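Kisano opens Pevville workshop to visitors
20/10/2024
Reading time: 1 min

Kisano held an open day at its Pevville site, with 60 visitors admitted in groups of 16 or fewer. The program covered hand-held grippers, which let an operator record manipulation tasks without a robot arm in the room.

Leonor Tavares, who leads the data group, ran the table-clearing session. Each gripper carries a printed marker cube used to recover its position.
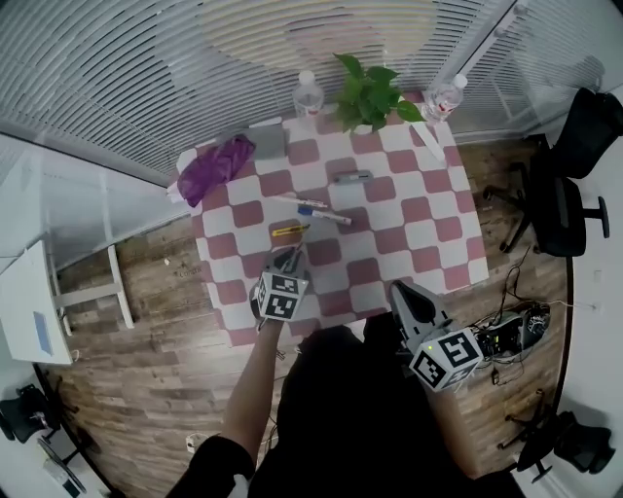 An operator with a gripper in each hand at the demonstration table.

The group has recorded 2000 table-clearing runs since March – 159 were rejected for tracking errors. Thin items such as pens remain the hardest to grasp, Tavares told visitors.

A second open day is planned. Registration is handled by Pilar Acuña at the front office.

Print | E-mail

Related items
Kuusisto to supply conveyor controls
Tevano moves palletizing line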